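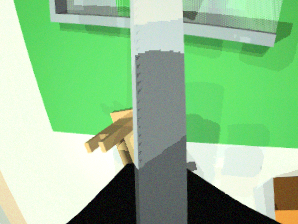 Right, budget thread. We've been asked whether we want to put money into an arm for the packing bench next year, and I've now read both quotes twice. Short version: not convinced. Long version follows.

Two suppliers. Vistent want to sell us the arm, the gripper, the stand and a "starter" software licence as one bundle. Dasis will sell us the arm and let us sort out the rest. On paper Dasis is miles cheaper. On paper.

The Dasis price has no gripper in it. It has no stand either. There's a line saying "end tooling by customer". We're the customer. We don't have end tooling, we have a drawer of Allen keys.

Vistent's quote runs to 117 lines. I went through the lot with a highlighter. A fair few are cables. One is called "commissioning support (remote)", which I take to mean a phone number.

Then there's the simulation. Both firms are very keen on it. You send over measurements of your bench, they build it on a computer, the arm picks things up and puts them down, everyone in the meeting nods. I nodded too.

What I'd like to see is the same job with our actual stock. Bags that slump. Lids that don't sit flat. The box with the torn flap that somebody has taped up again. I asked if they could model that and got "we can look at it in phase 2".

Phase 2 is not in the price, by the way. I checked.

Someone will reply that simulation saves money because you find the problems before you buy. Fine, it can. You find the problems somebody thought to put in. If the wrist blocks the camera's view of half the bench, that's worth knowing early. Whether the tape peels, you learn on the day.

Lūse (the place down the road, they do candles and soap) bought one in July. I rang them. They like it. They also said the arm was the cheap part and the fencing, floor bolts and an electrician came to nearly as much again. None of that is on either of my quotes.

They've also got someone spending around two hours a day near it "keeping it company". Their words. I wrote that down under running costs, and my boss asked me to take it out. It's still in.

Leasing: Sostov will rent you a set-up by the month. I was ready to be rude about this one but it's the offer I mind least. You pay more over the long run and you can send it back. For kit we've never used, being able to send it back is worth a lot to me.

The catch is a minimum term and a collection charge, and the collection charge is on page 9 in smaller type. Read page 9.

So what I've put in the plan: no purchase. A short lease if they'll drop the minimum term, a trial with our own boxes on our own bench, and a separate pot for the electrician. Both sales reps have been told. One has already rung back with a discount that wasn't available last week.

Plan went in 21 Dec 2019. If you've bought one of these for a small packing room and have the real final figure, the one with the fencing in it, please send it to me.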